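About us

Clikau is a small online shop for fine food and drink. We sell olive oil, vinegar, preserved vegetables, coffee, tea and a short list of wines from family producers. Our warehouse and tasting room are in Trolau, in the old part of the town, two streets behind the market hall.

We began with one shelf of olive oil and a price list printed at home. The first customers were neighbours. They asked for coffee to go with the oil, then for honey, then for something to give to a mother-in-law. In this way the shop has grown, always a little after the wishes of the people who buy from us. Today we keep 355 products in stock and work with 40 producers. Each of them has sent us samples before we placed any order, and we have tasted everything at our own table.

Our coffee is roasted for us by Kong, a roastery with which we have worked from the second year. They roast in small batches and we receive the bags 2 days later. The tea comes in larger chests and we pack it ourselves by hand in tins of different sizes. Please do not keep the tin near the stove, as many people do. The leaves lose their smell there very quickly.
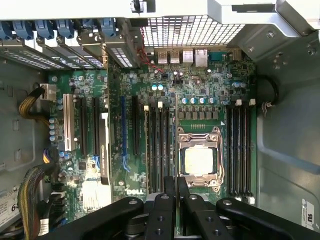

A Dell board with the processor socket open.

The orders are taken through our website at all hours. On working days, what is ordered before noon leaves Trolau in the same afternoon. Glass bottles travel in cardboard sleeves, and in July we do not send chocolate or soft cheese, because the vans become too warm. If a bottle arrives broken, write to us and we will send a new one. It is not necessary to return the pieces.

Under the name Lustside we also prepare gift boxes. You may choose one of the ready boxes or put together your own, with a handwritten card in English or German. Last winter we packed 855 of them, and for the next season we ask companies to order early, if possible before the end of October.

The tasting room has one long table and is open to visitors by appointment. We offer bread, oils and whatever cheese is good in that week. Children are welcome and receive apple juice.

We are always glad to hear about a producer we do not know yet. If you have a favourite mustard or jam from your region, please write to us through the contact form and tell us where you have eaten it. We answer every message, although before the holidays it can take a few days longer.

Page last updated: 2024-02-16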